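## 3.2 Laying out long garments on a table
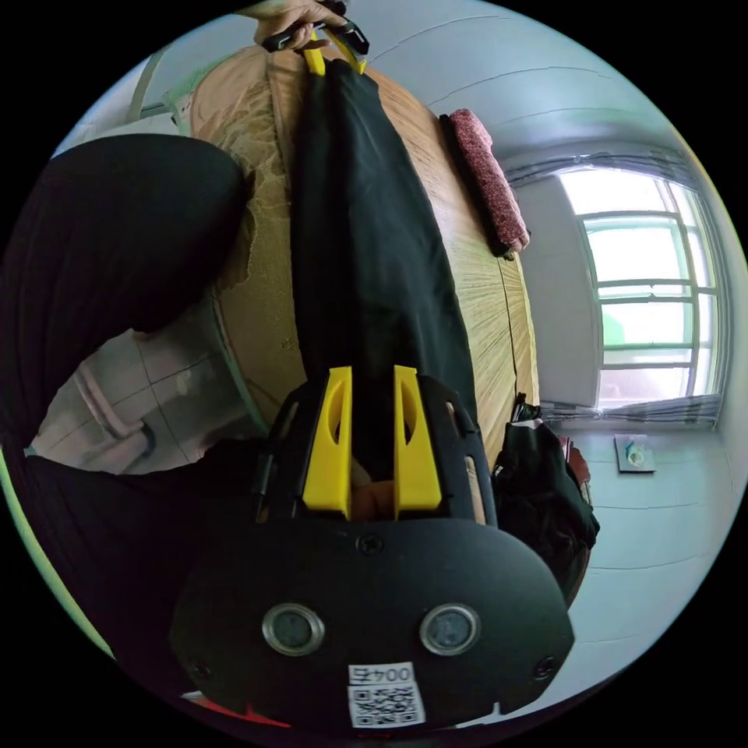
**Figure 3.** Long black garment laid lengthwise on a wooden surface, with a black-and-yellow clip at the far end.

Why do long, narrow garments take more time to fold than short ones? Most of the extra time goes into getting the fabric straight before the first fold, and very little of it goes into the folding.

We reached this view after watching how people in the Ambaye households handled their clean laundry. The earlier part of the study (Section 3.1) dealt with towels and pillowcases, which have square corners and can be squared up by eye. Trousers, leggings, scarves and long sleeves behave differently. They twist along their length, and a twist that starts at one end often shows up as a ridge near the other. If the ridge is folded in, the finished stack leans.

Participants dealt with this in two main ways. The first was to hold the garment up by one end, let it hang, and lower it onto the table. This works well when the person is tall enough for the garment to hang free, and less well for floor-length items. The second was to put the garment down loosely and then draw it out from both ends. We call this the two-end method. It keeps the fabric on the table the whole time, and the pull can be stopped as soon as the cloth lies flat.

The two-end method needs something to hold each end. A bare hand is enough for cotton, but smooth fabric slides out between the fingers when the pull is light, and people tend to answer by pulling harder. Hard pulling stretches the knit and leaves a wave along the seam. Clips spread the hold over a short width of cloth and make a light pull possible. In Figure 3 the far end of the garment is held in a clip of this kind, with yellow jaws and a black handle.

Trindade tried several clips from the Paltico range before the sessions began. Stiff springs left marks on thin fabric that were still there when the item was put away. Weak springs let go. The ones we kept close firmly enough to hold a doubled hem – we did not measure the force – and open with one hand.

The surface matters more than we expected. Bare wood lets dark synthetic cloth slide, so a garment can be straightened with a small movement, but it can also creep while the person reaches for the second end. A tablecloth holds the fabric in place and makes it harder to smooth. Of the 67 garments in this part of the study, 11 had to be laid out again from the start, and most of those had been placed on a tablecloth. The others had been put down inside out and were turned before the second attempt.

Table length was a limit in the Vevham apartments, where many people fold on a small dining table. When a garment is longer than the table, the loose end hangs over and its weight drags the rest. Participants solved this by laying the item corner to corner or by making one rough fold in the air first. Khoury, who coded the sessions, treated the rough fold as part of laying out, and we follow that choice in Table 2. Counting it as a true fold would shorten the laying-out times but would not change the order of the garment types.

Other laundry was often left on the same table during folding. Small rolled items near the edge caused little trouble. Stacks of finished clothes did, as sleeves and waistbands caught on them when the fabric was drawn out. People who moved the finished stack to a chair or a bed between items laid out the next garment more quickly, although the walk took up part of the time saved.

We asked participants afterward how flat was flat enough. Answers varied with where the garment was going. For a drawer, a small twist was fine. For an open shelf, people wanted the edges to line up, and a few refolded items we had already marked as done. One participant in the Vestavstead group ran the side of her hand along the full length of every garment before folding it, including socks. The smoothing stroke is coded separately for that reason and is taken up in Section 3.3, along with the choice of where to place the first fold.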